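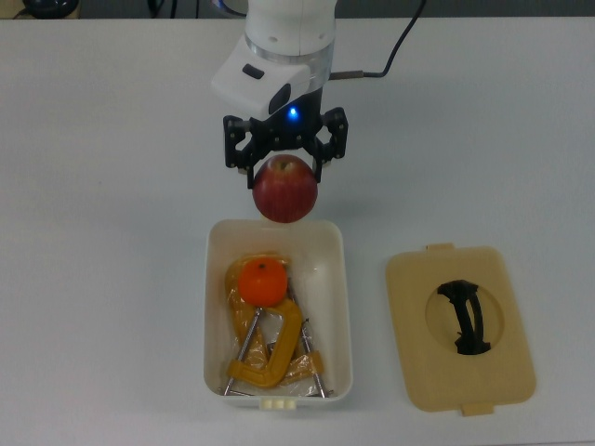
Workshop Notes / Grippers

Comparing two grippers without fooling yourself

You have two grippers, one arm and a strong suspicion that the dearer one is better. The suspicion is the problem. I spent most of October testing the Sumina against the Drisent and had to throw out my first week of results, having quietly given my favourite all the easy grabs. What follows is the method I ended up with.

Pick awkward things

A foam cube will flatter any gripper ever made. You want something round and slippery, something soft, and something heavy with bits sticking out. I use an apple, a mandarin and a yellow C-clamp, and I leave crinkly clear plastic in the bottom of the box, where it shines at the camera and gets between the fingers. If your gripper copes with fruit lying on top of a clamp, it will probably cope with your job.

Set the force before you start

Close the fingers on the apple at the lowest setting and creep up until it lifts without slipping. Write the number down. On the Sumina I settled on 4, on the Drisent 7, and the two scales have nothing to do with each other, so don't compare them. Check the fruit for dents. Eat the evidence if you must.

Sort out the cable

Give it a loop with enough slack for a full wrist turn, and turn the wrist both ways by hand before you let the software near it. A tight cable will pull the arm off line by just enough to make you blame the camera.

Run the picks

Put the box in the same spot each time and leave the lid flat beside it, well clear of the fingers. Have someone else arrange the contents. Asger Þórarinsdóttir did mine, with what I can only call malice. Lift, hold above the rim, lower, let go. Log a miss as a miss, including the ones that were "nearly" a grab.

I planned 4,000 picks and stopped at 3,935, when the mandarin gave out.

Read the log

Bita, our logging script, writes one line per pick. Sort by object first, then by gripper. My overall scores were close enough to be useless, but the Drisent lost most of its points on the clamp and the Sumina dropped fruit. Sarmiento, the next job, is all fruit, so the Drisent stays on the arm.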